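To: sinside-list
Subject: Re: Sinside kitchen sim, planning before I build
4th November

> Lovely to see the sim running at last. Which counter are you
> putting the real arm next to, and are you still on Ello for
> the planning? I gave up on it in September when it kept
> driving my elbow into the cupboards.

Still on Ello, and it's going so much better than I dared hope! I turned the step limit up from 20 to 1000 and it finds paths I'd never have thought of (slow ones, mind you). I haven't settled on a counter at home yet, so I'm trying the arm at both the island and the wall run in the simulated kitchen before I drill any holes in the real thing.

Island first, then the wall run with the toaster oven:

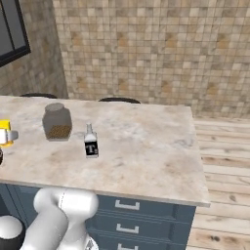
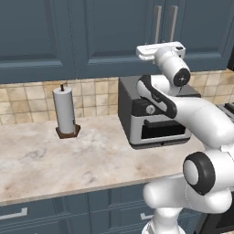

My hunch is the wall run will be the harder of the two, with cupboards overhead and so little room to swing the elbow. The Ekimo joint files load without complaint now, but you do need to set the base height by hand or everything ends up 67 mm too low. That cost me a whole evening!

Last night's batch was 2690 tries and I've saved the lot, bad ones included. If anyone has the Pascual script for sorting logs by closest approach, please send it over. I'd love to see which joint is the worst offender before I cut the mounting plate.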